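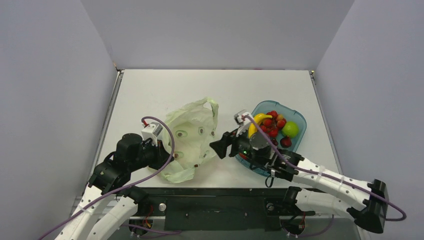
# Unpacking Fruit and Storing It So It Lasts

Most fruit that goes bad at home was fine when it came through the door. It sat in a closed bag overnight, or it got piled into a deep bowl with something ripe on top of it. The routine below takes under 20 minutes for a normal week of shopping, and most of that is washing up.

## What you need

- A clear stretch of counter or table
- A shallow tray or two, plastic or metal
- A clean dish towel
- Paper towels
- A lidded container for berries or cherries

The tray should be low enough that you can see every piece without lifting anything. I use the small Hindari trays, but a baking pan does the same job.

## Step 1: Clear and wipe the surface

Do this before the bags come in. Wipe the table, dry it, and set the tray to one side. If you're right-handed, put the bag on your left and the tray on your right, so you aren't reaching across yourself with a handful of grapes.

## Step 2: Empty the bag

Thin plastic bags collapse as they empty, and small fruit ends up in the folds. Hold one handle up and take the heavy things out first. Apples and oranges come before bananas, and loose cherries or grapes come last. Don't tip the bag out. An apple that drops even a few inches onto a hard table will have a brown spot under the skin a couple of days later.

Run your hand along the bottom seam before you put the bag aside.

## Step 3: Check each piece

Turn each apple over and look at the stem end. Press lightly with your thumb. Anything soft, split or leaking goes in a separate pile to be eaten or cooked today. With cherries and grapes, pick out the bad ones now -- one moldy grape will spread to the ones touching it.

## Step 4: Arrange the tray

Use one layer only. Bananas go along an edge with the curve facing out, so they rest on their ends and not on the soft middle. Apples go on the opposite side. Leave a gap between the two if you want the bananas to stay firm, as apples give off ethylene gas and speed up ripening.

Small fruit can sit in the tray if it will be eaten the same day. Otherwise it goes in the refrigerator.

Don't wash anything yet. Rinse fruit right before you eat it.

## Step 5: Put the rest away

- **Apples:** a few in the tray, the rest in the crisper drawer.
- **Bananas:** on the counter until ripe. The skin darkens in the refrigerator, but the inside stays good for several more days.
- **Grapes:** unwashed, still on the stem, in a vented bag or open bowl in the refrigerator.
- **Cherries:** in the lidded container with a folded paper towel at the bottom. Change the towel if it gets damp.

Keep the tray out of direct sun and away from the stove. I moved mine from the windowsill to the end of the counter in July and stopped losing bananas.

## Step 6: Deal with the bag

Shake out any stems and leaves, wipe the inside if it's damp, and let it hang open from a handle for 30 minutes. Then flatten it, fold it in thirds the long way, and roll it up. Rolled bags fit in a drawer or an empty tissue box.

The grocery store in Poltthorpe takes clean plastic bags back by the entrance, so torn ones go there.

## Upkeep

Look through the tray every morning and take out whatever is ready. Wash the tray every 7 days with warm water and dish soap, and dry it completely before the fruit goes back in.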